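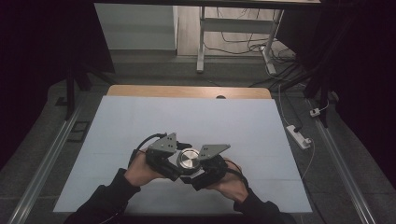
# Skadero hand-held gripper set

Version of 5th May. The older version had a mistake in the time column, please do not use it any more.

Skadero is a collection of short table tasks, shown by a person who holds the gripper in both hands and does the work directly. No arm is connected during the recording. We made it at Skineck to train small policies which are later run on an arm with the same fingers.

## What is inside

| Part | Episodes |
|---|---|
| `train` | 2162 |
| `check` | 666 |
| all | 2828 |

Each episode is one folder with three files:

- `head.mp4`, the view from the head camera
- `grip.csv`, the opening of the fingers with time in seconds
- `note.txt`, one line in English which tells the task

The longest episode takes 53 seconds. The tasks are picking up, moving and putting down small objects, many of them round and made of metal. Round ones are over-represented and we know it. If you need a more equal mix, filter by the word in `note.txt`.

## How the showing is done

1. Lay the board flat on the table.
2. Take the gripper with one hand on each side of the housing. Keep your fingers away from the plates.
3. Start the recording and wait 2 seconds without moving. The loader uses this pause to find the zero of the opening.
4. Do the task in a calm speed. If the object slips, continue and try again, do not stop the file.
5. Put the object down, open the fingers fully, stop.

Please watch the cables. A cable which is pulled tight makes the wrist turn, and the policy learns this turn too. We lost most of one September session in this way before we noticed.

## Loading

```
pip install skadero-tools
skadero unpack ./data --part train
```

The `unpack` command needs free disk space for double the size of the archive. On Windows the path must not have spaces inside, we did not repair this yet.

## Known problems

- In some episodes the metal surface reflects the light and the edge of the object is hard to find.
- The opening is not measured in millimetres. It goes from 0 (closed) to 1 (open).
- There is no force signal. Pliston, our other set, has it, but with different fingers, so the two should not be mixed without care.
- Left-handed persons are few.

## Licence and contact

Free for research and teaching. For use in a product, write to us first through the issues page of the Tlapale repository, where also the training code is kept. Corrections of the `note.txt` lines are welcome, small ones too.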